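I get asked the same things over and over about getting a mistake taken off your credit file, so I've put my answers on one page. I'm not a solicitor or a debt adviser. I'm someone who spent most of a year arguing with a catalogue company over a debt that wasn't mine, and then got roped into helping half of Turthorpe do the same. If your case is complicated or there's a court date on the letter, please go to a proper free advice service first and read my ramblings afterwards!

## How do I find out what's on my file?

Ask for it. You're entitled to see your statutory credit report free of charge, and you don't need to sign up for a monthly subscription to get it (they do hide the free link rather well, so keep scrolling). There's more than one credit reference agency in the UK and they don't all hold the same information. Get the lot. My dodgy entry was on two of them and missing from the third, and I'd have been none the wiser if I'd only looked at the one with the friendly adverts.

## What was wrong with yours?

A default of £465, in my name, for an account with Miler, the catalogue people. I'd never had an account with them. It had been opened at a flat I'd moved out of, and when the payments stopped they sold it on to a collection firm called Tuvden, who then started writing to me at my new place. I found out when I was turned down for a phone contract, standing in the shop on a Tuesday lunchtime feeling about two inches tall.

## Do I complain to the lender or the credit agency?

I did both. The agency can raise a dispute for you and put a note on the entry while it's being looked into, but it mostly just passes on what it's told, so the real argument is with whoever put the information there. If the debt's been sold, write to the original lender as well as the new owner. Tuvden told me to speak to Miler, Miler told me to speak to Tuvden, and it only shifted once I sent them both the same letter and told each of them I'd done so.

## What should the letter say?

Less than you think. My first one ran to three pages and had a paragraph about my nan in it. The one that worked had:

- my name, current address and the reference number from their letter
- the word "complaint" in the first line
- which entry was wrong, and why
- what I wanted them to do (remove it from all the agencies)
- copies of my tenancy agreement and final council tax bill for the old flat

Copies, please, never originals. And don't ring up in a temper and leave it at that. If you do ring, write down the time and what was said and follow it up with an email.

## How long does it take?

A lender normally has up to eight weeks to send you what's called a final response. Mine used every day of it. The agency side was quicker, though all I got at first was a polite email saying the lender "confirmed the data as accurate", which made me want to throw my laptop in the canal. From my first letter to a clean file was 162 days, and I sent 14 emails and nine letters in that time. I've known people get it sorted in a fortnight, so don't let my saga put you off.
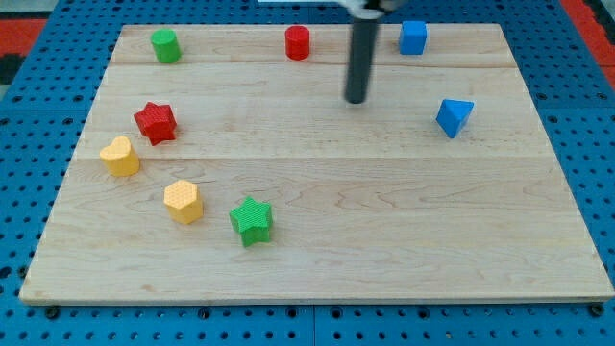

*Coloured blocks on a wooden board.*

## They've said no. Is that the end of it?

Not at all! If the final response goes against you, or the eight weeks run out and you've heard nothing, you can take it to the Financial Ombudsman Service. It's free for you to use. You fill in a form, send your paperwork, and someone who doesn't work for the lender has a look. There's a time limit, usually six months from the date on the final response, so don't stick that letter in a drawer because it's upsetting. (I stuck mine in a drawer. I got it out again with weeks to spare and a racing heart.)

If it's more about how your personal data has been handled, you can also complain to the Information Commissioner's Office. I didn't need to, so I can't tell you much about what it's like.

## Can't I just take them to court?

You can, and for some people it's the right thing, but it costs money to start a claim and you may not get it all back. I got as far as printing the form. The ombudsman route didn't cost me anything beyond stamps, and going that way didn't mean giving up on court if I'd really wanted it later. Do check the time limits on both if you're thinking along those lines, and bear in mind that if you accept an ombudsman's final decision it's binding on you too.

## Should I pay one of those firms that clean up credit files?

I wouldn't. I rang one, Wieczorek, in a weak moment, and the chap was perfectly pleasant, but everything he offered to do was something I could do myself with a stamp. Be extra careful with anyone who promises they can get a *correct* default removed. If the debt is yours and the details are right, it'll generally stay there for six years from the date of default, whether you've paid it off or not. Paying it does get it marked as settled, and that looks better to most lenders.

## Should I pay it just to make it go away?

If it isn't yours, get advice before you hand over a penny. Paying can look like you're agreeing that you owed it, and it won't remove the entry anyway. I came very close to paying, and I'm so glad I didn't.

## What's a notice of correction?

It's a short note, up to 200 words, that you can ask to have added to your file to explain something. Anyone who searches you should see it. Handy if there was illness or a break-up behind a rough patch. It can slow down applications a bit as a real person may have to read it, so I left mine off while the dispute was running.

## Did you get any compensation?

A bit, for the hassle. I'd rather not say how much, but it bought a decent kettle and a weekend away. What I really wanted was the entry gone and an apology, and I did get both, although the apology spelt my surname wrong.

## Can you look at my letter for me?

I'm happy to read things over when I've got time, but I'm slow to reply in August. Please cross out your account numbers before you send me anything.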